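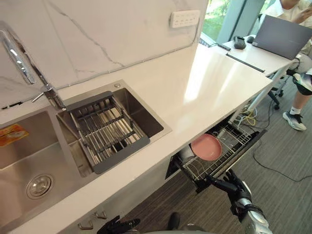 Head camera, drawer task: right hand on the front edge of the open dishwasher drawer.

Ziltetti kitchen set, README

Recorded by the robotics club at Nic Aodha in December for our Skisteo entry. There are 126 episodes, 47 of them on the dishwasher drawer. Each folder has a head video, the wrist video and a joint log. The sink tasks are in a separate folder and are not labeled yet.
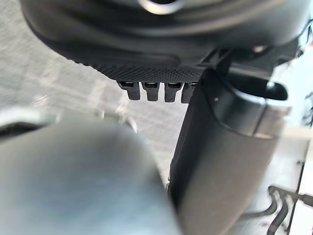
Wrist video is harder to label than head video, and we went through it twice. Contact is marked at the first video image where a finger meets the object. With large parts, like the round dark one with tabs along its rim, one finger can be sharp while the other is a blur, so go by the sharp one. 8 episodes have no contact label.

Please send corrections to Finbarr Cronin.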